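4. Soft Surfaces as Folding Stations

4.1 Why we looked at seats at all

Most of the writing on household laundry stops at the dryer door or the clothes line. What comes after gets one line, usually "then folded". But folding takes floor space, it takes a surface, and in small homes the surface is hardly ever a table. In the Fitzsimmons units (the older block, one main room plus sleeping alcove) the table is where people eat and where mail piles up. So folding moves to the bed, the couch, or a big round seat cushion if there is one. Section 3 gave the diary results. This section is about the surface itself.

We logged 2602 folding events across the two sites, Fitzsimmons and Plulero. Of those, 1777 were done on something padded. We did not expect that. Our first coding sheet had "table", "counter", "bed" and "other", and "other" filled up in the first week. Sheet was redone in June and the early entries recoded from notes. Where the notes were too thin to tell, the entry stayed in "other" and is not in the padded count.

4.2 What a cushion does to a fold

Three things matter: give, grip, edge.

Give. A padded seat sinks under the hand. Pressing a crease on it is weaker than pressing on wood, and people seem to know it. They press longer, or skip the crease and just smooth. Folds made on padding were looser by our stack measure (Sec. 3.4), mostly in the heavier items. Thin cotton hardly changed.

Grip. Woven covers hold cloth in place. On a slick cover a T-shirt slides when one sleeve is pulled across, and the folder has to pin it with the other hand. On a coarse weave the shirt stays put. This frees a hand, but it also means that a cloth laid down crooked stays crooked, and has to be lifted and dropped again. Re-laying was the single most common correction on woven seats.

Edge. This one we think is underrated. A table edge is hard and square, so cloth hung over it makes a line you can fold to. A round cushion has no such line. Cloth draped over the side follows the curve and bunches. Small cloths are the worst for it, they end up half on and half off and have to be pulled back toward the middle before anything can start. 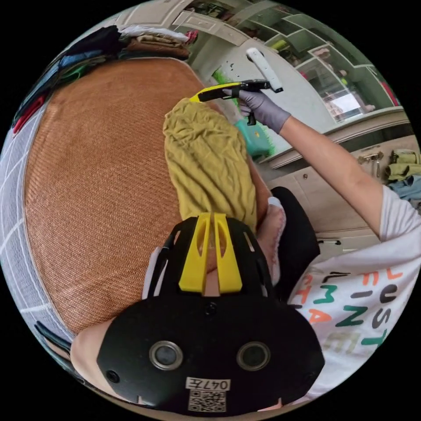 Figure 4. Small cloth at the edge of a round seat cushion with a woven cover. Folded and stacked clothing beyond the cushion.

The position of the finished stack turned out to matter as much as the surface. In most sessions it sat on the far side of the work area, so each finished piece had to cross the space where the next one would go. We called this "over-carry". On a table there is usually room to put the stack to one side, on a cushion less so. Over-carry knocks the top piece loose now and then and it gets refolded. Nobody in the diaries complained about it, but it shows up in the session times.

4.3 Mixed piles

The other problem is what gets folded together. A typical pile has dark heavy things, light shirts, kitchen cloths and maybe a checked throw that belongs on the couch anyway. Sorting by owner was the usual plan. Sorting by size would be quicker on a soft surface, big flat items first as a base and small cloths last, but only 11 households did it that way with any regularity. The rest folded what came to hand.

Piles built in hand order lean. A tan or white towel folded in thirds on top of a thick sweater gives a stack that tips toward the thin side. When the stack stands on the floor next to a cushion, the cushion wall holds it up and noone notices until it's carried to the closet. We had two categories for this, "leaned" and "fell", and then merged them because the coders could not agree where one ended.

Small cloths deserve their own note. Dish cloths, dusters, washcloths. Many homes do not fold these at all, they get dropped in a drawer. Where they are folded it's a half and a half again, no more. On padding the second fold is the hard one: the cloth is thick by then and the cushion gives under it, so the corners drift. Using two hands, one holding the near edge and one bringing the far edge over, fixed most of it. One-handed folding of small cloths on padding gave the lowest scores in the whole set.

4.4 Storage nearby

Distance to storage was measured from the center of the folding surface to the nearest door or drawer used for linens. Glass-door cabinets were left out unless the household said linens went in there. Some do keep them there, bottom shelf, behind the dishes. At Plulero the Stelard wall units have a lower closed section and it's a popular place for tablecloths, less so for clothes. Irix drawers at Fitzsimmons are shallow, so stacks over a certain height get split, which undoes part of the sorting.

Short distance did not mean fewer trips. With storage close by people carried less per trip, sometimes one item at a time. With storage in another room they waited for a full stack. Total walking came out similar. We would not read too much into that, floor plans differ a lot and we did not control for stairs.

4.5 Limits

Padded surfaces were not tested for firmness with any instrument. We used a hand rating, 1 to 5, and two coders. Agreement was fair on the firm end and poor in the middle. Cover material was recorded as the household named it, so "rattan", "wicker" and "woven" may overlap. Round vs. square seats are unbalanced in the sample (far fewer round), and the edge effect in 4.2 should be taken as an observation for now. Also no seasonal spread. Winter bedding is missing entirely and would likely push more folding onto beds, or into a two-person job, where the surface matters less.

Section 5 takes up the two-person case.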